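Julora Align
Two-hand trajectory software for hand-held grippers

Julora Align takes the recordings from a pair of hand-held grippers and makes from them one clean motion file which your robot controller can read. It is made for teams who teach two-arm tasks by doing them by hand at a table: opening latches, lifting lids, folding, passing a part from left to right.

What the software does

Each gripper records on its own clock, and the head camera on a third one. Align puts all the streams on the same time line, checks them for gaps, and calculates the position of both gripper tips in one table frame. You do not need to measure the table. The operator touches the tips together one time at the start of the session, and Align finds the offset between left and right from this contact.

After this, the planner goes over the motion and looks for places where your arms could not follow. A person can turn the wrist in a way that many arms cannot. Such places are marked in orange on the time line, and you decide if the planner should smooth them or if the take is thrown away. We do not smooth anything without asking.

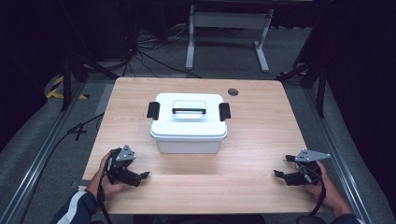
Latches are a good test for the timing module. When both sides must open together, a small delay between the two hands is enough to twist the lid, and the policy trained on it will learn the twist too. In Align you can set a pair constraint, so that two contact events are kept together also when the rest of the motion is slowed down for the robot.

Main functions

Clock alignment for up to 4 streams per take
Left and right tip positions in a common table frame
Reach and joint limit check against your arm model (URDF)
Pair constraints for two-hand contacts
Jaw opening as a continuous value, not only open and closed
Batch processing from the command line, with a log for every take
Export to CSV, HDF5 and the Nurkden planner format

Changes in version 7

The reach check was written new by Kasun Hettiarachchi and now runs while the take is loading. Chathurika Saha added the filter for lost tracking, which helps when one hand covers the other. Old project files open without conversion – but please keep a copy, as they cannot be saved back to the older format. Released 30 Jun 2023.

Requirements

Ubuntu 20.04 or 22.04, 16 GB of memory. A graphics card is needed only for the 3D preview. Batch processing works without it.

License and support

One license covers one workstation and costs 49 euros per month. The trial runs for 14 days with all functions, export included. Questions about arm models go to Meifang Tang at the Skonholm office; please attach the URDF and one short take.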